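Laundry Day at Starbridge: Our Visit to the Urgate Plant
May 14, 2019

We had wanted to see the Urgate laundry ever since our group got talking about it in February, and it was worth the drive! Starbridge washes and sorts for care homes and small hotels, and most of its 38 employees work on one long floor that smells of warm cotton. The tour was meant to last an hour. We stayed for nearly three, and even then a few of us had to be called back to the bus.

The big washers are loud and impressive, but what we had come for was the small stuff. Socks, washcloths, baby things — all the pieces that never go through the large folding machines. Until last year these were clipped up and taken down by hand, all shift long, and the women who did it told us about sore thumbs and stiff shoulders. Now part of that work goes to a bench they call Tresska, where two arms work at a clip hanger inside a pale walled booth.

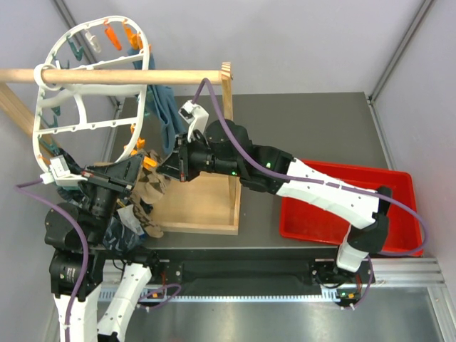 The Tresska bench, with one gripper on the rim of the hanger.

I could have watched it all afternoon. The arms are slow (slower than I had pictured, and much slower than a person), and a sock is a surprisingly tricky thing for a machine to hold. One of the sorters said she used to talk to it under her breath, the way you do with a toddler putting on shoes. She still does the knitwear herself and has no plans to hand it over.

So what has changed for the people? Nobody lost a job over it, we were told. Three of the sorters trained as bench operators and take turns, each doing 2 hours before swapping back to the tables. They reset the bench when it gets stuck and decide which loads it gets. They liked the variety, and they liked sitting down! The complaints were real too. The bench needs more looking after than the early talks had promised, and the pay step for operators took months to sort out.

After that we saw the packing hall, where the Akl software prints route slips for 26 stops, and then there was coffee and a very good plum cake in the canteen. Wear flat shoes if you go, and bring a sweater for the loading dock.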